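4.2 Anniversary posts and the claim of rarity

Music pages mark the deaths of well-known singers every year, and most of them do it with an old photo. The word "rare" turns up in these posts so often that we decided to check it. Kwak and Usuga took it at face value and treated rare photos as a gift from archives to fans. We are less sure.

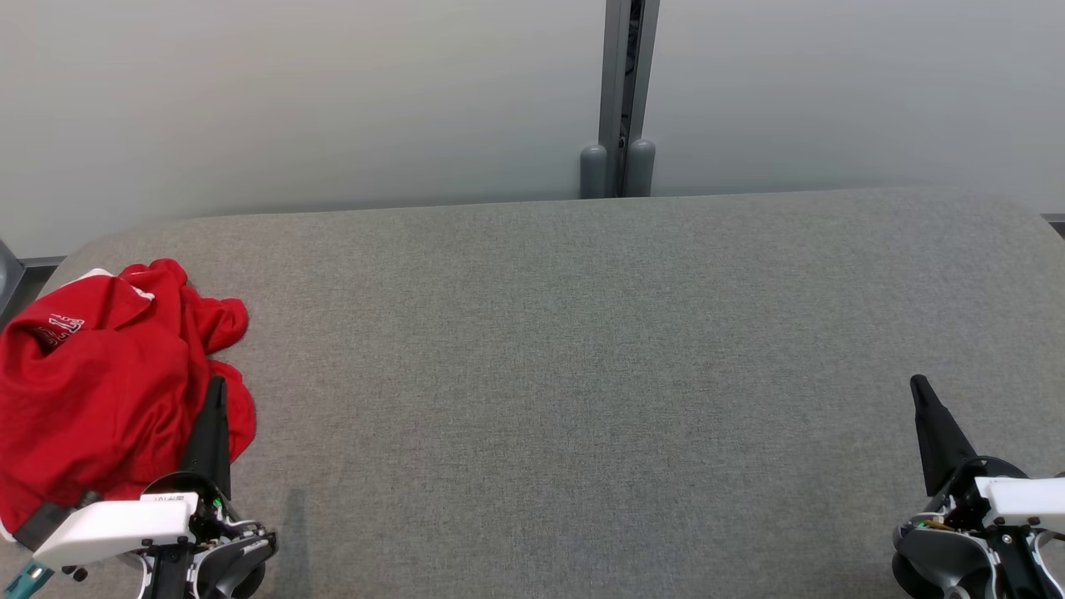
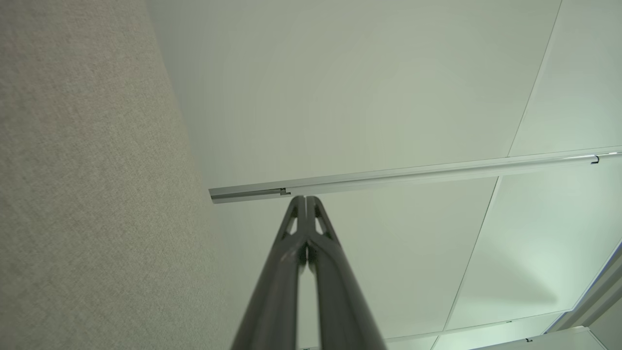 Figure 3. Two views from the same place.

Our set holds 1,726 anniversary posts about dead rock and pop musicians, gathered from music news pages and fan groups up to December. Of these, 945 used "rare," "unseen," "lost" or a close match in the headline or the first line. We searched for earlier copies of each photo in that smaller group, using the search tool Olik and then by hand. Two coders, Natalie Sowerby and Hubert Adamczyk, judged whether a match was the same photo, a different crop of it, or another shot from the same session.

The results do not flatter the word. More than half of the photos had been online before, many of them on the very page that was now calling them unseen. One portrait of the singer of Graken came up as "never before published" in nine separate posts, and it had been printed inside the sleeve of the band's second album. Fans pointed this out in the comments. The headline stayed as it was.

It could be argued that "rare" means only that most readers will not have seen the picture. Krajewska makes this case in her work on fan groups, and it has some weight - a younger listener may well be meeting the image for the first time. But her interviews were with people who run the pages, and they had every reason to give the kinder reading. When we looked at how the same pages labeled photos on other days of the year, the word almost vanished. It seems to belong to the date more than to the photo.

We also doubt the common view that these posts send people back to the music. The Fluvgate page, the most active in our set, linked to a song in only a small share of its anniversary posts. Zawadzka, a much smaller fan page, did so nearly every time and hardly ever used the word "rare." Two pages prove very little, and the link counts say nothing of what people went on to play. Still, earlier writers have built a good deal on less.

One weakness should be stated plainly. A failed search does not show that a photo is new. Magazine scans, deleted pages and closed groups were all out of our reach, so the share of false claims given here is probably too low.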